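Ticket 595
Subject: Label printer at Purkancombe prints everything one line low
Status: Resolved (see last entry)
Priority: Medium, raised to High by requester, returned to Medium
Opened: April 1, 2018

Reported problem
Shelf labels from the Medum desktop printer in the Purkancombe farm shop come out with the text shifted down. The product name lands where the price should be, and the price lands on the next label. Customers have been paying the jam price for chutney. Requester notes that this is "not a joke, despite the date." Noted.

Entry 1
Asked the shop to turn the printer off and on. Shop replied that it had been off and on all morning, and that this was part of the complaint. Asked whether anything had changed lately. Shop said no.

Entry 2
Remote session. Driver is current, label size in the driver matches the roll, margins are zero. Printed a test page. Test page was perfect, as test pages are. Printed a batch of 131 labels from the Hsueh stock program. First label fine, second a hair low, and by the end of the batch the text had wandered a full line down and was heading for the floor.

A fixed offset would point to the template. An offset that grows points to the gap sensor, or to a roll whose real label pitch isn't what the printer has been told. Asked again whether anything had changed lately. Shop said no, apart from the new labels.

Entry 3
New labels are from Forik, bought because they were cheaper. The box gives the same size as the old ones. The gap between labels is another matter: the old stock has a 4 mm gap, the new stock has 5 mm. Somebody had also switched the printer from "gap" to "continuous," where it ignores gaps entirely and feeds by arithmetic. No one at the shop has ever opened that menu. The menu disagrees.

Changed media type back to gap. Set gap to 5 mm. Asked the shop to run the sensor calibration: hold the feed button until the light blinks twice, then let go. Shop held it until the light blinked four times, which restores factory settings and prints a page in a language none of us read.

Entry 4
Factory settings undone. Re-entered label size, darkness, speed and gap. Calibration run again, two blinks this time. Printer fed a few blanks and stopped with the tear bar on the gap, where it belongs.

Ran the bakery and cookie section as a trial. Names and prices on their own labels, no drift from first to last. Ran the full batch again: same result.

Entry 5
Shop reports that long product names now get chopped at the right edge. This one is the template, and it has been doing it since November according to the old tickets — it just looked minor next to the wandering. Name field widened and set to shrink to fit. Also turned off "all caps," which was making every name longer than it needed to be and rather shouty.

Shop asked if the labels could have a plaid border for the shortbread. Closed as out of scope.

Resolution
Media type set to gap, gap set to 5 mm, sensor recalibrated, template name field widened. Old rolls and new rolls must not be mixed without recalibrating. A note to this effect has been taped to the printer lid by the shop, using one of the crooked labels.

Attachment (1)
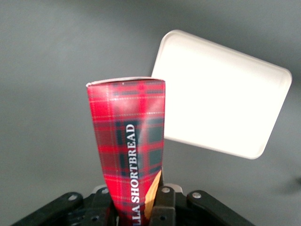
Shortbread box, red tartan, lettering up the side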